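Sand and Salt: Cleaning Up After a Beach Camping Trip

Workshop and laundry notes for tents, packs, chairs and the car. Start before anything goes into storage. Salt draws moisture out of the air, and gear put away salty in August will be damp by the time it is opened again.

Dry sand comes off fabric. Damp sand does not. Leave everything to dry fully before brushing, then work in the direction of the weave with a medium bristle brush. Gray upholstery hides pale sand well, so check it by touch. 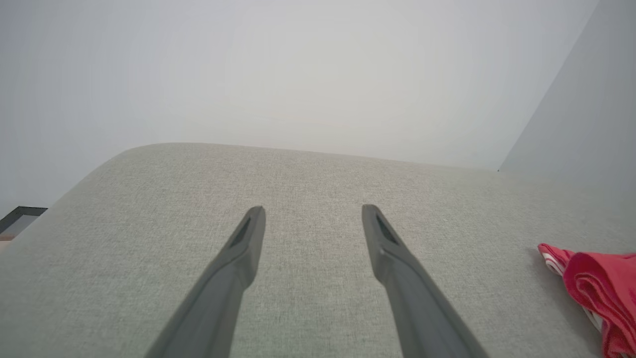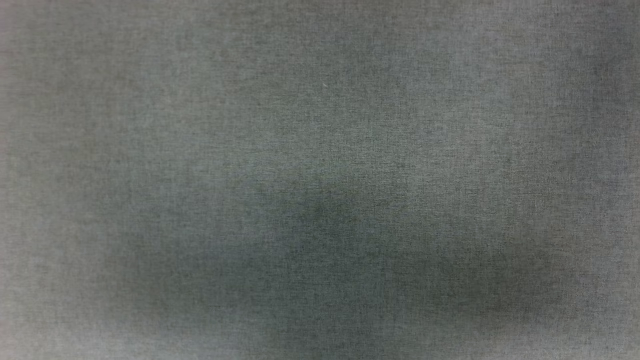
Clive Haworth writes that he gets better results by beating the seats first and vacuuming second: "Four or five flat slaps with an open hand, wait a minute, then the crevice tool. If I vacuum first I only take the top layer, and the rest works its way up on the next drive." He parks on a slope at Lumcombe with the doors open on the downhill side, and adds that floor mats should come out before the slapping starts.

The order he gives is sound for any padded seat. Use the vacuum without a rotating brush head, which drives grit down into the weave.

Tent zippers

Sand in the coil is the usual cause of a slider that closes and then opens again behind itself. Rinse the whole length in fresh water with the zipper half open. Scrub both sides of the coil with an old toothbrush. Let it dry, then run a plain wax candle along the teeth and work the slider 7 times end to end. Do not use oil. It holds grit.

If the slider still skips, it is worn. Squeeze each side very slightly with pliers, rear end only, and test after each squeeze. Sliders that have been squeezed twice should be replaced.

Poles and stakes

Aluminum pole sections corrode at the joints, where salt water sits inside the ferrule. Pull each joint apart as far as the cord allows and rinse it. Stand the bundle upright overnight – ferrule ends down – and wipe the joints with a dry cloth in the morning. Steel stakes need a rinse and a wipe with a lightly oiled rag. Keep that rag away from the tent.

Tent floor

Turn the tent inside out over a line and shake from the corners. Sponge the floor with cool water and a little mild soap. Machine washing strips the coating, and so does detergent left to dry in place. Pitch it in shade to dry. A floor that feels dry on top is often still wet along the seams, so allow 2 more hours after that point.

Stove

Blow out the burner holes with a hand pump. Check the hose connection for grit before screwing it back on, as one grain is enough to score the seal. Test with soapy water outdoors.

Cooler

Remove the drain plug and wash the threads. Leave the lid propped open in storage – a folded dishcloth in the corner is enough.

Packs

Empty every pocket, turn it out and brush the corners. Rinse shoulder straps and hip belt in cool water to remove salt and sunscreen. Hang by the haul loop, all zippers open.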